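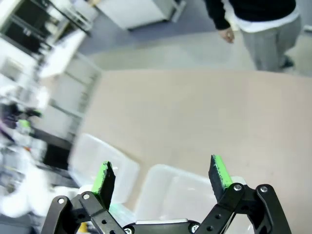 How many times do you have to show a robot a job before it can do it alone?

More times than the person selling you the robot says, and the number goes up again every time you move the table.

(Pause. Let them write that down if they want to.)

**Opening**

- Thank the Stirnholm people for the slot. Fifteen minutes plus questions, so keep moving.
- I run pilots for Tunstead. I don't build these systems, I get asked whether we should pay for them.
- Topic is teaching by demonstration. Two flavors: you grab the arm and push it through the job, or you drive it from a controller a few feet away.
- I came in doubtful and I'm leaving doubtful. Less so about one part, which I'll get to.

**The pitch**

Read the Musent line out loud, slowly: "Anyone on your floor can teach it in an afternoon." Ask for a show of hands, who has been told some version of this. Wait for hands.

The afternoon part is true if you count one afternoon of recording. It leaves out sorting the recordings, throwing out the bad ones, training, testing, and doing it over. Our afternoon started in June and ran well past the summer.

**What we did**

- Job: pick up a frosted plastic container, set it down in a marked spot. A boring job on purpose.
- 1275 demonstrations recorded. We kept nearly 200 from the first batch and were a lot less picky after that. I'm not proud of it.
- Two-finger gripper, camera down at the wrist. Go back to the slide here. Point at the green on the fingertip pads, how speckled it is. Ask the room: does your model know what its own fingers look like when the pads are new? Ours had only ever seen one set.
- Point at the containers too. Milky walls, pale tabletop. Easy for you and me. Low contrast for a camera.
- Then the left side of the slide, all smear. If the arm is moving, a lot of what the wrist camera records looks like that, and it goes into training with everything else unless a human pulls it out.

**By hand or by remote**

By hand: quick to learn, nice feel for contact. But your own arms end up in the side camera, and they won't be there on the day the robot works alone. Ask Khang Dương about this, he's in the second row and he did most of the pushing.

By remote: cleaner recordings, slower operators. New people hover over the container forever before they close the gripper. Guess what the robot learned to do.

(If they laugh, skip the hovering clip. It's long.)

**The number**

91 percent. That was our success rate with the table, lights and containers just as they were in training. Leave it up for a second, then say we slid the table a hand's width and stopped keeping score.

Onyshchenko, the other vendor we tried, wouldn't let us move the table during their demo. Say that flat, no commentary.

**Where I've softened**

Fixing mistakes by remote while the robot runs. You take over when it goes wrong, hand it back, keep the recording. Those clips did more for us than another pile of clean ones. I'd pay for that. I'd want to see it on my own table first.

**Questions to ask a vendor**

- How many demonstrations did you throw away, and who decided?
- Who was driving?
- Can I move something?

Then take questions. If the cost one comes up, send them to the handout, page two.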